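Wodard publishes setup and care routine for its two-arm sorting bench

Wodard has released the written routine its technicians use to set up and look after the two-arm sorting bench at its Sivon workshop. The document covers mounting, gripper alignment, cable checks and the wrist camera. It is free to download from Tuesday and applies to benches already in use as well as new ones.

The bench handles small, soft items that tangle easily, and rubber bands are the standard test load.
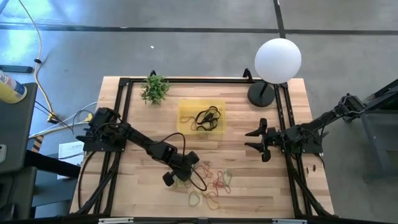
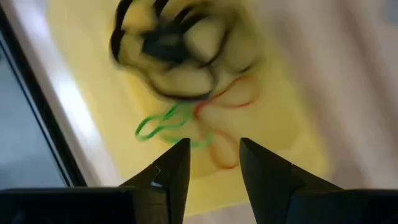
Frame and mounting

Both arms are carried at the sides of an aluminium extrusion frame that runs round the tabletop. The routine starts there. Every mounting bolt is checked with a torque wrench before the arms are powered, first on the left side and then on the right. A loose bracket shows up later as a small drift at the gripper, and technicians have in the past spent hours adjusting software for a fault that was mechanical.

The tabletop is wiped down with a dry cloth at the start of each shift. Oils and sprays are not used on the wood, as they leave a film that the bands stick to.

Cables

Cables along each arm must have enough slack for the full reach of the joints, but should not be able to catch on the frame or drag across the table. The technician moves each arm by hand through its range with the power off and watches the cable at every joint. Ties are replaced if they have gone stiff or have started to mark the sleeve.

Service records kept by Wodard show that cable wear was the cause of 108 call-outs on benches of this type, more than any other single fault. Most were put right by moving a tie and fitting a new sleeve. The routine now asks for this check once a week. It was monthly before.

Gripper fingers

The two fingers of each gripper are closed on a steel gauge and the gap is read at the tips and at the base. If the readings differ, the fingers are taken off, the seats are cleaned and the fingers are refitted as a pair. Fingers are never swapped between the left and right arms. Replacement pairs are supplied by Matoušek under order code 2927 and come with new screws — the old ones should not be used again.

After any change of fingers, the arm is run through 3 slow test picks with a single band before it is allowed near a full load.

Wrist camera

The lens is cleaned with a blower and then with a lens cloth. Technicians then check that both fingertips can be seen in the picture and that they sit level with each other. If they do not, the camera bracket is loosened, set straight and tightened again, and the position calibration is repeated. Fingertips normally look sharper than the items on the table at working height. A soft outline on the fingertips themselves usually means a dirty lens or a camera that has moved in its bracket.

Availability

The routine and a printable check sheet can be downloaded from the support pages of the Wodard website. Printed copies are sent out with all new benches from October. Customers with a Fasitmont service contract will have the new weekly checks added to their plan at no extra charge, and their next visit will include a full check of both arms.

A bench can be kept in use while the check sheet is being introduced. The full routine needs 2 technicians for the first run and one after that.

About Wodard

Wodard designs and services bench-top automation for sorting, packing and light assembly work.

Press and service enquiries should be sent through the contact form on the company website.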